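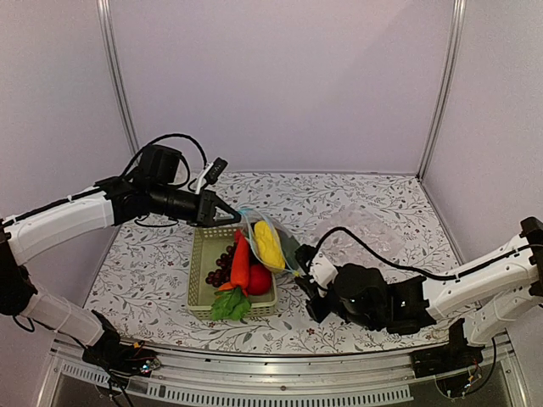 Shboul table covering, vine pattern, on a white ground.

Home Table Coverings By the Roll Cut to Size Care Contact

Shboul Printed Table Covering

Shboul is a wipe-clean covering for kitchen tables, craft benches, market stalls and classroom tops. It comes on a roll and is cut to the length you order. The vine pattern has thin grey-green stems and leaves with small dark red blossoms on white. We also stock Shboul in plain white and in a narrow blue check called Moveo.

The covering has a printed face and a soft fleece back. The fleece keeps it from sliding on a smooth top and takes up small dents and screw heads. It is heavier than the thin covers sold folded in packets, so it hangs straight at the sides and the creases from shipping drop out within a day or two. We send it rolled on a tube whenever the order is long enough to justify one. Short pieces are folded once, face out.

Sizes and cutting

The roll is 4 feet 6 inches wide. Any length can be cut in whole inches, up to 500 inches in one piece. Orders longer than that are split, and we will ask where you want the join. The repeat on the vine pattern is short, so two pieces can be matched side by side with little waste. Tell us in the order notes if you plan to do this and we will cut both from the same roll. The white can differ a little between rolls, mostly toward cream.

For a hanging cloth, measure the top and add the drop you want at each end. Eight inches is usual for a kitchen table. For a covering that sits flat and stops at the edge, order two inches over in each direction and trim it in place with a sharp knife and a steel rule. Mireille Harb in our cutting room will do rounded corners if you mail a paper template. Rounded corners are not returnable.

Fixing it down

Most people lay it loose. On a workbench or a counter that gets a lot of use, double-sided tape along the back edge and the two sides is enough. Leave it unrolled in a warm room overnight first. Work from the back edge toward the front and smooth with a dry cloth as you go. We do not recommend spray glue – it soaks into the fleece and the covering will not come up cleanly later.

Care

Wipe with warm water and a drop of dish soap. Coffee, tomato and most felt-tip come off if you get to them the same day. Ballpoint and hair dye do not. Do not machine wash, iron or tumble dry. Use a trivet under hot pans and a board under knives. If you store it, roll it with the pattern on the outside.

Questions we get

The covering is fine outdoors for an afternoon, but we would not leave it out all summer. The red in the blossoms fades before the green does. It is not meant as a floor covering or a shelf liner for refrigerators. For drawers, look at Larnidari, our thinner liner, which has no fleece and cuts with scissors.

Ordering

Item 317, vine pattern. Item 400, plain white. Moveo check is out of stock and due back in February. Samples are postcard size and free with any order. Large orders for schools and cafes go through Tamer Abu Hammour at the Zidside store, who can also hold a roll for pickup.

Page updated 2025-10-06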